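Workshop notebook, Dradley bench
January 2, 2023

First day back. The heating was off since before the holidays and the room was at 14 degrees when I opened the door, so no gluing this morning. I used the time to write up the paste trials, which I should have done in December.

To remind whoever reads this: we are repairing the account books from the Rajput mill. Most of the volumes are half leather with paper sides, and the text paper is machine made, a bit acidic, but it still folds. The damage is mainly at the spine folds and at the lower corners, where people turned the pages with their thumbs. Volume 3 is the worst. It has 97 leaves that need some repair, counted by Divya and then again by me, because the first time we did not agree what is a repair and what is only dirt.

Paste. I cooked wheat starch three ways.

Batch A is the old recipe from Uzma Cheema, one part starch to four parts water, soaked overnight, cooked on the hot plate with constant stirring. It became thick and glassy after the usual time. Sieved twice. Good tack, but it dried with a slight shine on the test strips when I did not thin it enough.

Batch B is the same starch, one to five, cooked in the double pan. Slower, and my arm was tired. It was smoother than A straight from the pan and needed sieving only once. On the heavy tissue it held well. On the thin tissue it was too wet and the strip stretched when I laid it, so the edge of the tear did not meet.

Batch C is one to five in the microwave, in short bursts, stirred between. Victor likes this method and I was against it. I must write that the result was better than I expected. There were a few lumps at the bottom, but they stayed in the sieve. I would use it for lining the sides. For the tears I still prefer B, thinned with the brush on the glass until it feels like cream.

All strips were dried between blotter and polyester web under the small weights. I peeled them by hand after one day and after one week. A and B both tore in the paper fiber before the paste let go, which means the joint is stronger than the sheet. For such brittle edges I want the joint to be weaker than the sheet. So next I will thin B more, and also try a small part of methyl cellulose mixed in. Edin did this at Plulbridge and he says the strips stayed flexible. He promised to send me his proportions. I did not receive them yet.

Humidity. The card in the drying cupboard shows the air is too dry when the heater runs all night. The boards for volume 1 have pulled a little toward the inside. It is small, but when the book stands on the shelf you see light between the fore edge and the neighbor book. I moved the tray of water back to the lower shelf and will look every morning before I touch anything else.
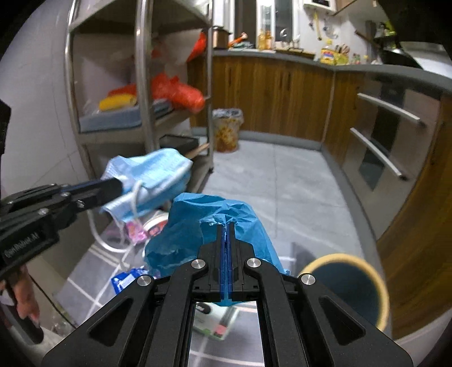 Should the old paper sides be lifted before the leather is consolidated, or after?

Consolidate the leather first, at least along the joint and the corners, and leave it to dry for a full day before the paper is lifted. On volume 2 I did it the other way, and the red powder from the leather went under the lifted paper and into the fresh paste. I could brush out most of it but there is a pink stain along one edge which will stay.

Thread. We have two kinds left, the 18/3 linen and an older spool without label that Uzma Dogar found in the drawer. I sewed a small dummy with each. The unlabeled one is thicker than it looks. With five sections the spine was already swelling too much, and the mill books have thin sections with many leaves removed, so there is no fold to take the extra swelling. Use the 18/3 and wax it lightly. Please do not wax it as I did on Friday, there was wax on everything.

The sewing holes in volume 3 are enlarged but mostly sound. I would like to keep the original stations and add guards of tissue on the outer folds only. Divya wants to guard every section. I understand her reason, the paper is weak everywhere, but full guarding will make the spine so thick that the old case does not fit, and the client asked clearly to keep the old cases. I suggest we guard two sections fully, press them overnight, and measure. Then we discuss with the calipers in our hands.

Supplies. The Fesis order came with one mistake, they sent 350 sheets of the heavier tissue in place of 300 and none of the thin one. I wrote to them. Until they answer, the thin tissue we have is for tears inside the text area only. For margins and corners use the heavier one with a water-torn edge. The toned tissue in the flat drawer is matched to volume 1 and it looks too yellow on volume 3, so do not take it only because it is there.

Board for the new inner hinges: cut so the grain goes parallel to the spine. I write it here since two pieces from the last batch were cut across, and one of those was mine.

Small things. The bone folder with the thin tip has a notch near the end, it leaves a line in damp tissue. I sanded it with the fine paper and it is better, but test it on waste first. The blade in the board cutter is due for sharpening. The big press opens stiffly on the left side, and turning it harder does not help. It wants some oil on the screw.

For tomorrow:
cook a new half batch of B and thin it to the second mark
two test sections of volume 3, full guards, in the press before lunch
ask Edin again for the proportions
peel the last C strip, the one on blue ledger paper

The client would like to see volume 1 in February. It can be ready if the boards flatten. I will not promise volume 2 on the same day, the corners still feel soft when I press with the finger, and the leather should have a second coat on the tail cap before I put any paper near it.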